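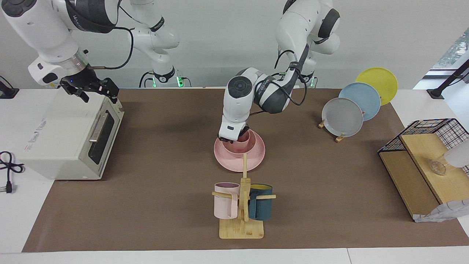
Oltell Countertop Set: mug tree, plates and stands, dish rack

Hi, and welcome to the page for the set I get the most mail about! I put the Oltell together for people like me, who have a small kitchen, too many mugs and one decent stretch of counter. It's a bunch of pieces I used to sell separately, and then I noticed everybody was buying the same ones, so I gave them a name and a box.

You can get the whole set or pick out just the parts you want (scroll down for the list). Everything ships from my little shop at Honard, wrapped in paper, and I pack every box myself.

The mug tree

Okay, this is my favorite, so it goes first. It's light wood with a flat square base, one upright post and pegs coming out of it, and that's the whole thing. I tried a round base early on and kept knocking it over with my elbow when I reached for the coffee. The square one stays where I put it, and I can push it right up against the wall or the toaster oven without losing a bunch of space.

The pegs take pretty much any mug with a normal handle. My big soup mugs fit too, although I hang those across from each other so the weight evens out. Really tiny espresso handles are hit and miss, so measure first if you're a doll-sized-cup person. The gap has to be at least 5/8 of an inch.

The mugs

I'm a sucker for a mug that's one color outside and another inside. The glaze is from Jasińska, a small pottery line I've carried pretty much since I opened, and the colors are a lot nicer in person than on my old laptop (please don't judge them by your phone at night!).

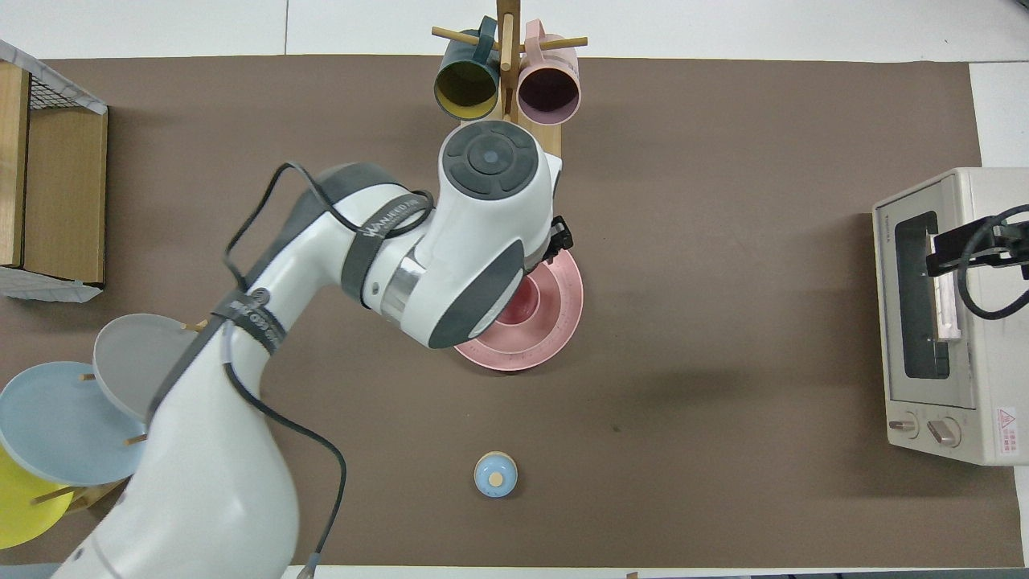 Mug tree with the teal mug and the light pink one, both on their pegs.

The teal with the yellow inside outsells everything else in the shop. I think it's because that yellow peeks out at you when the mug is hanging up. The pink one is softer and a bit sweeter, and it goes with the pink plate and bowl if you like things to match. I don't, much, but I've sold a lot of pink bowls to people who do.

The plates and stands

The round plates come in yellow, light blue, light gray and pink, and you can mix them any way you want. Just put the colors in the order note. I stand mine up on the counter because I like looking at them, and for that you want the little wooden plate stands. They take up hardly any room and you can stagger a few plates one behind the other so every color shows. The pink plate I leave lying flat with the bowl on top, and it catches keys, garlic, rubber bands, whatever's going around that week.

A word on the stands: they're made for plates. I've had a couple of people try them with heavy cutting boards and then write to me about it. Get the Devex board holder for that, it's on the storage page.

The dish rack

Black wire on top, light wood shelf panels below. I like having the wood down there because it ties in with the mug tree and makes the counter look a little less like a cafeteria. Wipe the panels down when you're done with dishes and give them some mineral oil now and then. If yours starts to look dull and sad, oil it, leave it overnight, and it'll perk right up.

Caring for everything

Plates, bowl and mugs: dishwasher, top or bottom, I've never seen a difference.
Mug tree and plate stands: damp cloth, then dry. Please don't soak them!
Dish rack: soapy water on the wire, damp cloth on the wood.

Ordering

Full set, item 383: $80 plus shipping
Mug tree alone: see the storage page
Extra mugs and plates: sold one at a time, pick your color
Plate stands: sold in pairs

Shipping takes up to 8 days, and a bit longer if you've asked for all yellow, which I run out of constantly. If something shows up chipped, send me a picture and I'll mail you another one. You don't have to send the broken one back. Keep it for a plant or something.

Page updated 2024-10-16. Light gray plates are back in stock, and the teal mugs are getting low again.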